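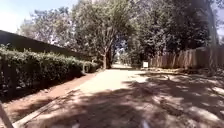 A straight path between hedge and board fence, with tree shade over much of the surface.

Path patrol robot: hire terms now open

The Pidton path robot from Gerkano can be hired from September by parks, estates and housing sites. It is a wheeled unit that travels a set route and keeps a record of the surface, the edging and anything overgrown. Until now it was sold outright only, which put it out of reach of most smaller grounds teams.

Hire is £462 a week, with delivery and one spare battery included. A 7 day minimum applies. Buyers can still have the unit for £2698 down, with the balance spread over the service contract. The service contract covers tyres, software and one workshop visit a year. It does not cover damage from standing water.

Setting up a route means walking it once with the handset. The robot then repeats the route by itself and stops if the way is blocked. It can store 64 routes. Users of the older Jirno unit will find the handset much the same, but routes saved on a Jirno cannot be copied across and will need to be walked again.

Strong sun and tree shade on the same stretch of path were a weak point in the first version, which slowed down at the edge of dark patches and sometimes stopped. The new software lets you set the shade response for each route. We suggest leaving it at medium for paved or compacted paths and going to high only where there are steps or drops nearby. On high it is noticeably slower.

Hedges are logged by how far they reach over the edging. The report comes as a plain table that opens in any spreadsheet. Fence boards are not checked in this version. Small signs are marked on the route map but their wording is not read.

The Srisuk depot handles all hire bookings, including collection at the end of the term. Please give the narrowest width on your route when you book, and say whether there are gates. Charging is from an ordinary socket under cover. The ramp kit is charged separately.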